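An afternoon at Drenlow

I'd been promised tea and I got tea, but I had to walk past three extension leads and a sleeping greyhound to reach it. The Drenlow open day isn't a grand affair. You come in through the side door on Canditz Lane, you write your name on a sticky label, and somebody points you at whatever is going on.

What was going on when I arrived was Annapurna Pinto, explaining to a boy of maybe nine why he couldn't take one of the grippers home. "You'd have the biscuit tin open in no time," she told him, and he agreed that yes, he would.

Annapurna runs the demonstrations here and has done for 2 years. Before that she was at Arumugam, fitting out packing lines, which she describes as "a lot of driving and a lot of sandwiches". I asked whether she missed it. "I miss the noise, oddly. When a line's running well it has a sort of tune. Here it's mostly people saying 'oh no, I've dropped it'."

That's because the bit everyone wants a go at is the hand-held grippers. You hold the thing by its handle, you squeeze, the fingers close, and you try to do ordinary jobs with it: picking up, passing over, folding. The recordings go off to be used in teaching a robot arm to do the same jobs. I assumed it would be easy. Reader, I have two perfectly good hands and I couldn't pick up a tea towel.

"Everyone goes in too fast," Annapurna said, very kindly, as I chased it about. "You've spent your whole life with fingertips that can feel, and now you've got two blocks. Slow down, look at where the blocks are, and then close."

I slowed down. I got the towel. I was far more pleased about this than a grown woman should be!

Mairéad Foley was on the next table and had been watching all this with a straight face. She does the software side and came over from Purkeck last January. I wanted to know what happens to the bad attempts, mine especially. "We keep quite a few of them," she said. "If you miss and then have another go, that's useful. A robot's going to miss as well, so it has to see what a second try looks like. What we can't use is somebody stopping halfway to chat." She looked at me. I had stopped halfway to chat.

She told me a good session is 22 minutes, and that past 30 people's wrists begin to complain. They've had more than one visitor refuse to give up the seat all the same. "We had a retired upholsterer who was better than any of us," said Mairéad. "Lovely steady hands. He told me off about the height of the table, and he was right, so we changed it."

I asked them both the question I suppose every visitor asks, which is when I can have one to do my ironing. Annapurna laughed and Mairéad didn't. "Cloth is miserable," she said. "A mug is the same shape every time you look at it. You pick up a pillowcase and put it down and it's a different object. I've got a lot of respect for anybody who folds sheets for a living." So, not soon. I've put the ironing board back up.
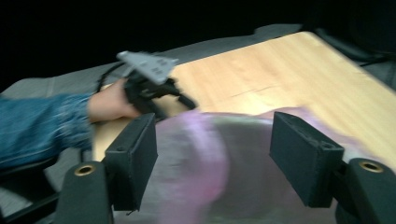
Gripper practice at the table, with something pink in the near pair of fingers.

By four o'clock the queue had thinned out and Annapurna let me have a second turn. I asked her what she gets out of doing these days, seeing as she spends them on her feet repeating herself.

"People ask better questions than we do," she said. "A lady this morning wanted to know how it would cope with a button. We all went quiet and looked at each other."

And how would it cope with a button?

"Badly," said Mairéad, from under the next table, where she was unplugging something.

The next open day is in the spring and you don't need to book. Wear something with sleeves you can push up, and go easy on the flapjacks, which had run out by half past two.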